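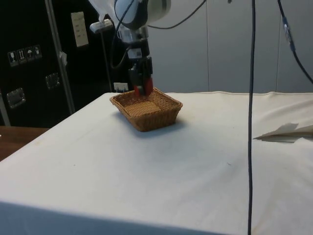
Gripper down at the back of the basket. White cloth, as ever.

Bench diary > Robots > Learning by copying

I've been promising a post about pauses for ages, and I finally have numbers I'm willing to show people, so put the kettle on.

If you've read the last few entries you'll know the job: small red block, wicker basket, one arm, put the first into the second. We teach it by copying. One of us drives the arm through the task, the computer saves what the cameras saw and how the arm moved, and then a network tries to learn what to do next from what it can see now. We had 300 of these recordings before I started fiddling, and I was rather proud of them.

Then we trained on the lot and the arm just... hung there. Not every time, but often enough to drive you up the wall. It would come down over the block, get nearly to the point of closing, and stop. No error, no complaint, motors all happy. I'd stand there with my tea going cold, willing it on.

I blamed the lighting first (I always blame the lighting). Then I blamed the gripper, and lost an afternoon to that. In the end I did the dull thing I should have done in the first place and sat down to watch our own recordings from start to finish, and there it was. We stop! All of us! Every driver in the lab comes down near the block and has a little think before closing the fingers, and then has another little think over the basket before letting go. I'm the worst offender by miles.

The trouble is that the network gets frame after frame where the picture hardly changes and the right answer is "don't move". It learns that very nicely. But a person comes out of a pause when they've made up their mind, and none of that is in the recording. The arm gets to the same spot, sees the same sort of view, decides that staying put is the thing to do, and a moment later the view hasn't changed, so it decides it again.
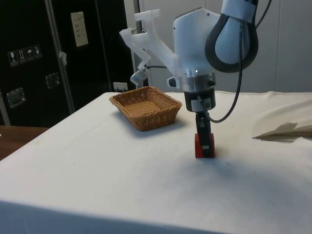

Block between the fingers, just off the cloth.

The obvious fix is to cut out every frame where the arm isn't moving. I tried it, it took ten lines of code, and it was awful. The fingers take a moment to close, you see, and the arm is meant to be still while they do it. Chop all the stillness out and you've taught the thing to snatch. It would start lifting while the fingers were still on their way in and off it went with nothing.

So you want to throw away the dithering and keep the useful waiting. The method we've ended up with is called Cedano (it's the name of the folder it lived in, and it stuck). It goes through a recording and looks for stretches where the arm and the fingers are both still. If only the arm is still, leave it alone. If both are still, squash the stretch down to six frames, whatever length it was before. A tiny breather stays in, which seems to help the motion look less jerky, and the long thinks go in the bin.

The other half is that the squashed stretches get a lower weight in training, so the network isn't told off much for getting bored and moving on early. I resisted this bit for a while as it felt like cheating. I've stopped minding.
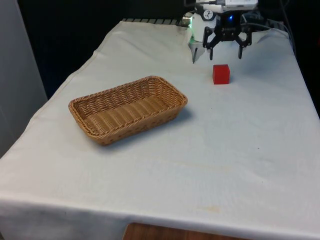
Posted by the Ornholm bench diary, Monday, after tea

Right, numbers. We trained two policies on the same 300 recordings using Grukier, our usual training code, with the same settings and the same seed. One got the recordings as they were, the other got the Cedano version. Then we ran them both on the same list of starting positions for the block and the basket, shuffled, with whoever was resetting the table kept in the dark over which policy was up next.

Plain recordings: 38 per cent of blocks in the basket. Squashed recordings: 57 per cent. I ran the sums a second time before telling anyone.

That's a good jump for something that touches no part of the network and needs no new data. It is also a long way from a robot you'd trust with anything you liked. And when I went back through the failures, the freezing had nearly gone from the first half of the task but was still hanging around in the second half, over the basket. My guess is that the drivers creep there when they're unsure, moving very slowly without properly stopping, and creeping slips under our threshold. I tried raising the threshold and the grasps got worse again, so there's some balance to find and I haven't found it. 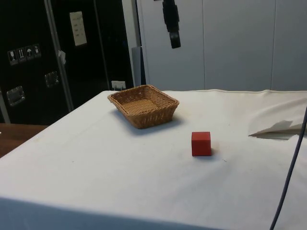

Cube in front, basket behind, gripper well up out of the way.

A few things I got asked when I showed this at the Baysal project meeting, in no special order.

Couldn't you just tell the drivers to stop dithering? We tried! They go faster and they miss more, and then you've got a pile of recordings full of fumbles. People need the think. I'd sooner let them have it and tidy up afterwards.

Would giving the network more history help, so it knows how long it's been sitting there? Possibly. The one time I tried, it learnt to copy its own last move and froze even harder. I may well have set it up badly, so don't take that as a verdict.

Does it work on anything besides a red block? No idea yet. Everything so far is one block, one basket and one table, and a basket is a pretty forgiving target compared with, say, a slot. I'd expect the long pauses to matter more for fiddly jobs, as people hesitate more, but the useful waiting gets longer as well, so it could go either way.

Next up is the creeping. I want to try measuring progress towards the next change in the fingers in place of raw speed, so that slow and steady counts as moving and slow and wobbly doesn't. The first version is training tonight and I've left the laptop at work on purpose so I can't keep checking it.

If you've had the same freezing on your own arm, do leave a comment and tell me what you did, especially if it was simpler than this.

6 comments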